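The Woman Who Alters Everyone's Clothes Would Like You to Stop Buying Them

Chrysoula Balaskas has been taking in waistbands in Favanberg for more than 60 years, and she has opinions about yours.

"Turn around," she tells me, before I have sat down. I turn around. "Who hemmed those?" I did. She says nothing for a while and then offers me coffee, which I take as a verdict.

Her shop, Sfakianakis, is named for the man who sold it to her. She never changed the sign. "Paint costs money," she says. "And he had a nice name."
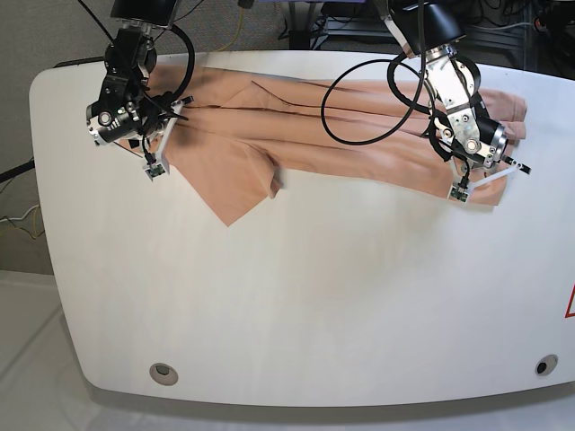
A peach garment on a white table, creases and all.

The trade is busier than it was, which does not cheer her up. People bring in shirts that cost less than the repair. She fixes them anyway, and complains while she does it.

"They say, it's only cheap. So why did you buy 3 of them?" She lifts her hands. "I had a customer with a coat from his grandfather. One lining in 80 years. That's a coat."

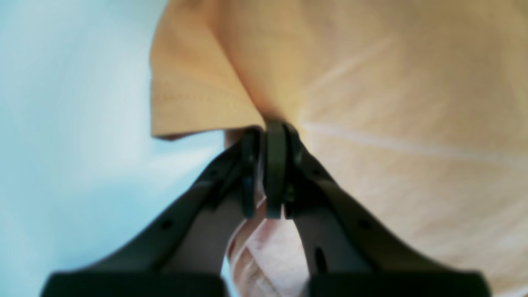
Orange-peach fabric, pinched up close.

Algirdas Navickas, her apprentice, is allowed to do buttons. He has been allowed to do buttons for six years. "I did a zipper in June," he says, quietly. "It was a good zipper," she admits, from the other room.

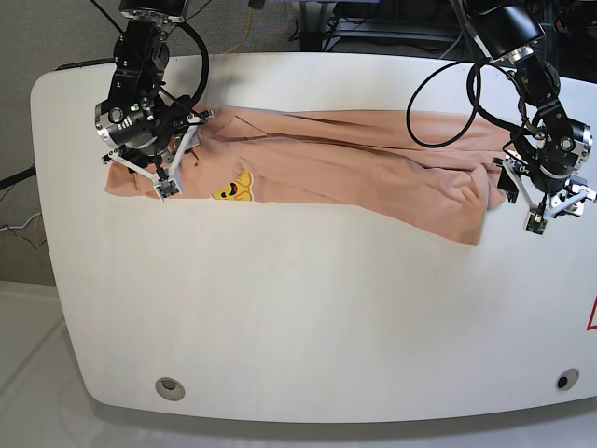 3 min read

I ask what the rest of us should learn. She thinks a person ought to manage a button, a hem and a small hole, and ought to know when to quit. Iron the hem before you sew it. Use thread you can see, if your eyes are like hers, and say it was on purpose.

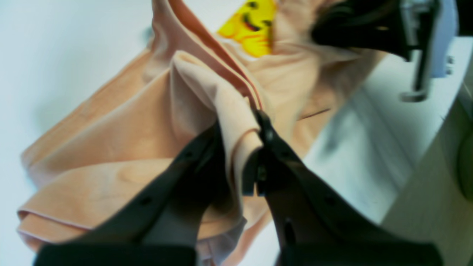 A fold of soft, pale peach fabric.

Does she ever buy anything new? "Socks," she says. "I'm not crazy."

She won't discuss retirement. Her daughter in Irkum has brought it up, and so has her doctor. Navickas has never brought it up, though he did look at the ceiling when I asked.

My pants stayed behind when I left. I went home in a pair somebody forgot to collect, and they fit better than mine. Pickup is Thursday, after four.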